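Visits > Food and Drink > Out and About

A July Morning at the Killilley Packing Rooms

By Benedita Cardoso | July

Print this page | E-mail to a friend

I had been promising my sister a trip to Killilley ever since she moved out this way, and last month we finally went to the open house, along with what felt like half the county. Visitors go through in groups, and we were lucky to get on the 10:30 tour, which had just enough room left for the two of us and a very patient man with twin boys. You sign the book at the door (I was number 223, my sister wandered in ahead of me and got her name down first, as usual), and they give you a paper hat and a cup of quite decent coffee.

The first stop was the Hennessy room, named after the family who started the business with jams and pickles and a single delivery van. There are 258 recipes in their old card file, and our guide let us leaf through copies of the best ones. I could have stayed there until lunch!
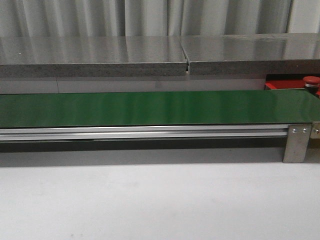 What I had really come for was the packing side, having spent three summers of my youth filling jars at a cannery where everything was carried by hand, and my back still remembers it. We had a good long look at one of the conveyors, with its smooth green belt so glossy that the light ran down it in soft streaks, and a speckled gray counter behind it polished nearly as bright. I thought of our old trestle tables and felt a little envious, I must say.

The tour takes 60 minutes and finishes in the shop, where I bought the plum chutney and a jar of the Vuton mustard, which is milder than you would expect and lovely with cold ham. My sister chose the Zerus marmalade and has already been back for more. Wear flat shoes, and go early if you want a parking spot near the door, as the far lot is a good walk uphill.

Print this page | E-mail to a friend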